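Kivi Hand-Held Gripper: Demonstration and Open Day Guide
Section 6. Running the desk demonstration

6.1 Scope

This section covers the desk demonstration given to visitors at the Kavthorpe site. It assumes that the grippers have been charged and paired as set out in Section 3, and that the presenter has completed the practice session in Section 5. It does not cover the arm cell, which has its own access rules (see Section 8).

The demonstration shows how an operator records handling tasks with a hand-held gripper. No arm moves during any part of it. Visitors may stand at the end of the desk but must not reach across it while a recording is open.

6.2 Preparing the room

1. Close the blinds on any side of the room that receives direct sun. Blinds facing the corridor may be left partly open.
2. Check that both markers on each gripper are clean and lie flat. Wipe with a dry cloth only.
3. Move chairs back from the working edge of the desk so that the operator can step to either side.
4. Lay out the objects for the session. Light household and desk items are suitable. Leave a hand's width between them.
5. Switch on the grippers and wait for a steady green light. A slow blink means that the gripper has not found the recorder.

Caution: Do not place open drinks on the desk. Sealed bottles may be used as handling objects.

Note: Markers must stay in view of the gripper camera through the full travel of the fingers. If a sleeve or cuff falls over a marker the width reading freezes at its last value, and the recording has to be discarded. Roll cuffs back before starting.

6.3 Setting the closing force

The force limit is set on the recorder, on a scale from 100 to 1000. The demonstration profile loads at 900, which suits rigid items. For thin plastic or soft items, lower the value before the item is first gripped.

1. Open Profile on the recorder and select Desk.
2. Press Edit and enter the new limit.
3. Press Store. The recorder returns to the main page.

If the recorder shows E2 after Store, the profile is locked. Locked profiles can only be changed from the bench account — ask the shift lead.

6.4 Running a recording

1. Stand square to the desk, gripper in hand, fingers open.
2. Press the trigger lightly until the recorder beeps once. The recording is now open.
3. Hold the fingers open above the desk for a slow breath. The software uses this pause to fix the start position.
4. Approach the object from above. Keep the wrist straight.
5. Close on the object, lift it clear of the desk, move it and set it down. Avoid dragging.
6. Open the fingers fully and withdraw.
7. Press the trigger lightly again. The recorder beeps twice and the file is saved.

Where a second gripper is used, pair it before opening the recording. A gripper paired partway through will be listed but its track will be empty.

Caution: Keep fingers and loose clothing away from the jaws while the trigger is pressed. When handing a gripper to a visitor, switch it off first and let the visitor switch it on.

6.5 Visitor turns

Visitors may make a recording under supervision. Children must be accompanied by an adult at the desk. Allow one attempt without recording so that the visitor can feel the trigger travel. Most people close too early on the first attempt — ask them to wait until the object is fully between the fingers.

Visitor recordings are saved to the Open Day folder and are not added to the Horeck library. Tell visitors this before their turn. Anyone who asks for a recording to be removed should be shown the Delete button and may press it themselves.

6.6 Ending the session

1. Close any open recording.
2. Open the jaws fully before switching off. Storing a gripper closed flattens the pads.
3. Return all objects to the box.
4. Copy the session log to the Hesine share and enter the presenter's initials.

Faults found during the session go on the yellow sheet, with the gripper number and the time. A gripper with a lifted or scratched marker is withdrawn until the marker has been replaced and the width check in Section 3.4 repeated. 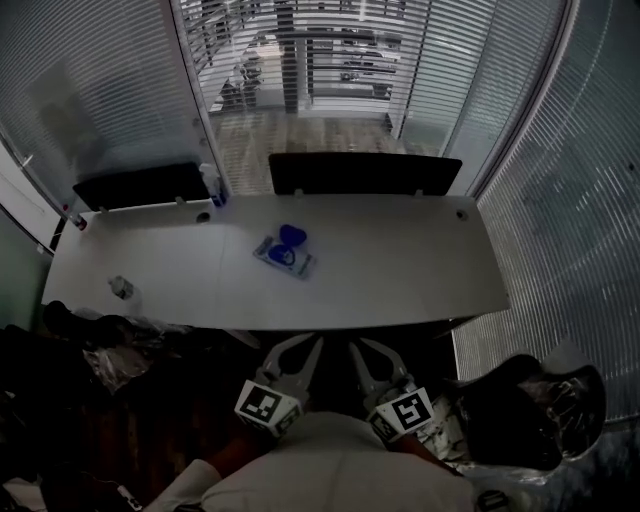

Hand-held grippers in use at the desk 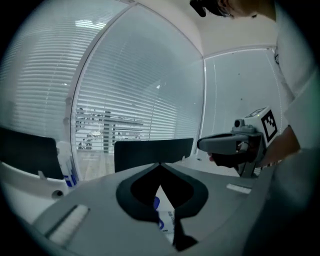

Section text: Jurgita Dambrauskienė
Checked by: Petrică Pascu
Revised April

Changes in this revision: step 3 of 6.4 added. Force values in 6.3 now follow the recorder scale. The note on cuffs has moved here from Section 5.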